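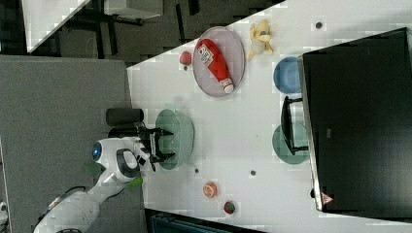
Has anyone taken kids to the robot open day at Olbridge?

Posted by plernville_dad, 17 September 2021

Hi all, hoping for some advice from people who have been. Our library in Plernville has a flyer up for the Olbridge robotics open day, and my two (seven and eleven) are begging to go. The older one is building a little arm out of a kit at home and wants to see a real one pick things up. The younger one mostly wants to know if it can get him a snack.

The flyer says there is a "tabletop manipulation demonstration" and a talk, and that's pretty much all it says. I have a bunch of questions and the phone number on it goes to a voicemail that's full.

Is the demonstration something a seven-year-old can follow, or is it a guy with slides? Can you get close enough to see the fingers work? How long should we plan for? And is it worth driving from Plernville, or would we be better off waiting for the one at Skorkness that my neighbor keeps talking about? We'd have to leave pretty early to make the morning session and I'd like to know what I'm getting into before I promise anything.

Also, if you've got tips on parking or food, I'll take those too. Thanks!

3 replies

Marnie_K

Yes! We went in May and I'd go again tomorrow. I took my niece, who was six then, plus my mother, who came under protest and ended up asking more than anyone else in the room.

So, the demonstration. It's a white robot arm working at a big white table, and the table is covered with stuff you'd recognize from a kitchen or a toy box. Plates in different colors, a blue bowl, toy fruit, a bottle of ketchup, a floppy yellow stuffed thing that my niece said was a banana and my mother said was a duck (they never settled it). Somebody calls out what the arm is supposed to do and then you watch it try. It has a gripper with two black fingers on the end, and that's what your older kid will want to stare at. The fingers open up wide before it goes in for something, and then they close pretty slowly.

A seven-year-old can follow it fine, because it's basically "will it get the apple or won't it." The whole room goes "ohhh" when it misses. Ours went for a plate by the rim four times before it got a hold of it, and the applause when it finally did was ridiculous. I was clapping too.

What I'd warn you about is the speed. It is SLOW. If your kids are picturing something out of a movie, talk to them in the car. My niece got wiggly between tries, so bring a coloring book or something for the gaps. There's a light on the arm, a round blue one, and she made up a game about it and that bought us a good while.

You stand behind a rope, and little ones get waved up to the front. Get there when the doors open, because by late morning it's three deep and short people see nothing but jackets. The talk is upstairs and you can skip it with the younger one. I heard the first few minutes and it was mostly about funding.

Parking is the gravel lot behind the building. The front lot is for staff and they do check. Food was one coffee cart with granola bars, so pack lunch - there are picnic tables on the side by the bike racks.

We were there two hours and that was plenty for a six-year-old. Your eleven-year-old could probably do double that.

Tamás Bárány

I help out on the floor at these, so I can fill in some of what the flyer leaves out. Sorry about the voicemail, I've passed that on.

The tabletop session runs all day in blocks, with a break in between while we put everything back on the table. You don't need to book it. The talk you do need to book, at the desk when you come in. The room upstairs is small and it fills up.

For your older one: ask for the Nyitrai bench. It's in the side room and most people walk right past it. There's a gripper there with the cover off, and kids can open and close the fingers by hand with a crank and feel how the two sides move together. If he or she is building an arm at home, bring the questions along, or even bring the arm if it travels. Last time a girl showed up with hers in a shoebox and two of the engineers spent their whole lunch on it with her.

Why the ketchup and the toys? I get asked that a lot, so here's the short version. A bottle, a plush toy and a thin plate each need a different kind of grip. A hard round thing wants to roll away. A soft thing squashes and changes shape once you've got it. A flat plate is the worst of the bunch, as the fingers need to get over the edge of it and there isn't much edge to get over. See-through plates are harder again, since the cameras can have trouble telling where the plate stops and the table starts. If you want to impress your kids, tell them to watch how it goes after a plate compared with how it goes after the fruit.

Numbers, in case you're planning around the crowd: we had 1,531 people through the doors over the last one, and the demonstration room is limited to 500 a day. We hand out wristbands for it at the entrance, and they're usually gone by early afternoon. Morning is your friend.

And no, it won't get your son a snack. We've been asked. He can suggest what it should pick up next, though, and the operator takes requests when there's time left in a block. Kids' requests go first.

Strollers are fine on the ground floor. The side room has a step. It can get loud near the compressor at the back, so if either of them minds noise, stay toward the windows.

grumbleweed600

went once. it picked up a plastic fruit. took forever. kids liked it I guess

skorkness one is smaller but there's a hot dog stand and you can park right out front. no idea if they're doing it this year

plernville_dad

Thanks everybody, this is exactly what I needed. Marnie, the coloring book tip is going straight in the bag. Tamás, she's packing her arm in a cereal box as I type this and has already got a page of questions, so please warn whoever is on that side bench. We'll aim for doors opening and bring sandwiches. My son has decided his request is going to be the ketchup.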